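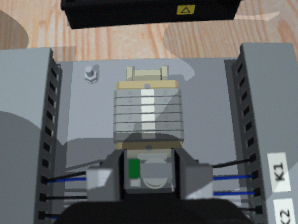
3.2 Study area and visitor survey

The survey covered two beaches on the island of Kukitz, reached by the Midard ferry from the mainland. Vanis lies next to the harbor and has a parking lot, toilets and a summer kiosk. Stöcker is on the far side of the island and can be reached only on foot, by a sandy track through the dunes.

Adults leaving either beach were asked to fill in a short form between 10 a.m. and 4 p.m. The form asked how they had traveled, how long they had stayed and whether they had visited the other beach on the same trip. We collected 439 usable forms. Forms with no answer on length of stay were dropped.

Ferry counts for August were used to weight the answers. The operator recorded 2833 foot passengers in that month; cars were logged separately and are not used here. Day visitors made up most of the sample at Vanis, while overnight guests were more common at Stöcker.

Figure 2. Share of day visitors and overnight guests at each beach, weighted by ferry counts. Bars add up to 100 percent.

Rain closed the track to Stöcker on two survey days, and those days were left out for both beaches.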